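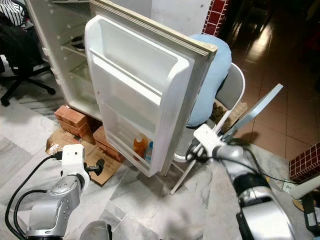 Pitavitz workshop shows home-built two-armed robot, and asks the public to keep its expectations low

FOR IMMEDIATE RELEASE

The Pitavitz shared workshop will open its doors in July to anyone who wants to see Gashaw, a two-armed robot that members have been building in the evenings. It can reach into a small fridge. Whether it should be let near yours is another matter, and the people who built it would like that to be clear before anyone makes the trip.

Gashaw has a pair of silver-grey jointed arms with a white gripper head on each. The fridge it works with is a small white one, standing on bricks to bring the door shelves up to a height the arms can manage. There is cardboard under the bricks to spare the tiles. Two bottles live in the bottom shelf of the door, an orange one with a white cap and a smaller clear one with a blue cap, and they are the nearest thing the project has to a set exam.

The members have read a great many announcements about robots in the home. Most of them promise that the machine will soon be doing the cooking. This one promises a visit to a workshop where a machine may, on a good afternoon, take a bottle out of a fridge door and put it back again.

What was built

Gashaw began as a disagreement. Benito Herrero, a retired lift engineer, had seen a sales film for a household robot and did not believe it. His view was that a couple of people with a decent bench could find out in one winter how much of it was real. The winter came and went, and then most of another one.

The spending limit was set at 900 euros for parts, with arms, motors and housings bought second-hand or traded. The members kept to it, though they admit the sum leaves out everything that was already in the drawers, as well as all of the labour. The work log stands at 428 hours. Anyone who tells you that building your own robot is cheap has left that line off the bill.

The control board comes from Cletell, which sold it to the workshop at the normal price. No discount was asked for and none was given. Members found the board dependable and its handbook poor, and they ended up writing their own notes on the wiring. Copies will be on the bench during the open afternoons and can be taken away.

"I wanted to know if the clever part was clever," said Herrero. "Some of it is. The arms find the fridge door more often than I thought they would. Then you move a chair, the light changes, and you have an arm feeling its way along a shelf like somebody looking for their glasses."

What it can do, and how often

The members agreed early on that they would publish their failures along with the rest. In the latest round Gashaw was given 97 attempts at the same job: take a bottle from the lower door shelf, lift it clear of the raised lip, hold it, and return it. It finished the job 16 times without help.

That is a poor score and the workshop is not going to dress it up. The lip on the shelf was the main trouble. A person tips a bottle slightly to get it over without thinking about it, and Gashaw lifts straight up, meets something it had not planned for, and stops. Stopping is what it was told to do when in doubt. It is very often in doubt.

There are also runs that looked fine and weren't counted. In several of them a member had nudged the door, or shifted the bottle a little while pretending to check something, and the others ruled the attempt out. Encarnación Barrios, who kept the log, is firm on this.

"Everybody wants to help it," she said. "You stand there and your hand goes out. If you film that from the right side, it looks as if the robot did the work — and I think a fair amount of what we are shown elsewhere is made that way. I can't prove it. I can only say how tempting it was for us."

The fridge was chosen over a tidy test stand for the same reason. Members wanted a thing with a door that swings and shelves that get in the way. They wanted clutter near it too, so there is a folding chair close by with a cushion and an egg tray on it, and nothing is cleared off before a run. A robot that needs an empty room is of no use in a kitchen, and the builders would sooner find that out now.

What it can't do

Gashaw cannot pour, and it cannot tell a full bottle from an empty one before picking it up. It has no idea what is in the fridge unless it has been told. Eggs have been discussed and put off. It does not talk, and the members voted against adding a voice on the grounds that it would make people think it understood them.

It is also slow. Visitors who come with small children should be ready for long stretches in which an arm seems to be making up its mind.

A proposal to show the robot at the Rorgate makers' fair was turned down by the members themselves. The slot on offer was too short for an honest run, and the organisers had asked, quite politely, if the failed attempts could be skipped. Rorgate may be looked at again next year if the terms change.

Is it worth doing?

The members do not agree about this. Herrero says the build has answered his question and that he now trusts the sales films even less. Barrios thinks the gripper work is good and could be put to a smaller, duller use, such as holding a part steady at the bench while a person solders it. A third group would like to carry on with the fridge until the score is respectable, and has been asked what score would count as respectable. No figure has come back yet.

"I don't say these machines will never be any good," said Barrios. "I say I have spent my evenings with one, and I still get my own milk."

One thing they do share is the opinion that more people ought to see a robot miss. Most of us have only met them in edited clips, where every cup arrives safely on its saucer. Standing a couple of steps away from a real one gives a better idea of what the money is buying, or might be.

Visiting

The open afternoons run through July from four o'clock at the Pitavitz workshop. Entry is free. Runs are not rehearsed and there is no timetable for them; if a motor overheats, the session stops until it has cooled, and people are welcome to wait or to go home. Visitors stay behind the tape on the floor while the arms are powered. Photographs and filming are allowed on one condition, that whoever posts a clip of a successful attempt also posts the attempt before it.

Builders with a similar project can bring it along and use the second bench. Please ring ahead if it needs more than an ordinary socket.

Notes for editors

Gashaw is a members' project and is not for sale. There is no company behind it and no plan to start one.

Cletell supplied the control board as an ordinary purchase and has not seen or approved this text.

The full log of attempts, including those that were ruled out and the reason for each, can be read at the workshop or sent on request. Benito Herrero and Encarnación Barrios are both available for interview, preferably together, as each would like the chance to correct the other.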